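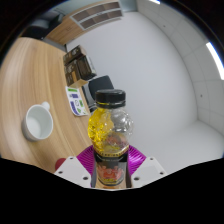 How many wines should I pour at a blind tasting at home?

Six is plenty for most groups, and three will do nicely if your guests have never tasted blind before. Past six, people's noses get tired and the notes all start to read "red, nice."

I've been putting these evenings together for years now, first in our old kitchen and lately just about anywhere with chairs, and I still love the moment when the bags come off. It doesn't take much money or any special training, just a bit of planning the day before.

Start with a theme, and keep it narrow. One grape from several places works beautifully, and so does one region across several producers. Last October I lined up a Ríos red next to an Ekier of the same grape, and half the table was ready to swear they came from different continents (they don't, they're practically neighbors). Set a price ceiling too, so no one feels silly about what they brought. Ours is 20 dollars a bottle, and the folks at Pruvero, my corner wine shop, are good sports about helping me stay under it. 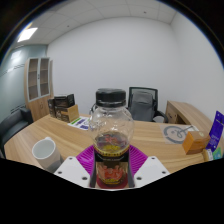 Next, the bags. Plain brown paper lunch bags are too short, so get the tall ones and tie each with string just below the lip. Pull the cork or twist off the cap first, and take off all of the foil, or somebody will recognize the color! Then have a person who didn't do the bagging shuffle the bottles and write a number on each one. Now even you don't know which is which, and you get to play along.

Temperature matters more than the glasses do. Put reds in the fridge for 20 minutes before you pour, and take whites out 10 minutes ahead. Pour small, a couple of good sips each, and leave the rest for dinner.
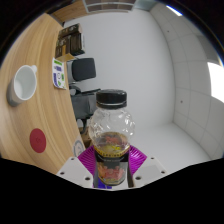 Clear plastic bottle with a black screw cap, a little liquid at the bottom.

Give everybody a sheet with a row for every wine and room to scribble. I print mine from Tillska, but notebook paper is fine. Look first, then smell, then sip, and please hold off on talking until everyone has written something down. One loud "Oh, cherries!" and the whole room tastes cherries.

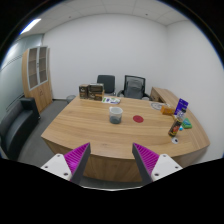
Seating deserves more thought than I used to give it. You want each person to have space for a row of glasses, a sheet of paper, some water and a cup for spitting, and that adds up quickly. A dining table is the usual choice, but a big desk with a broad top like the light wood one in the photo would suit me just as well. If the wood grain makes it hard to judge color, lay a sheet of white paper behind the glass as you tilt it.

When the last wine is done, ask for favorites before you unveil anything, then pull the bags off starting with the least popular. Bring out the bread and cheese at that point, and save a little of the winner for whoever has to do the dishes.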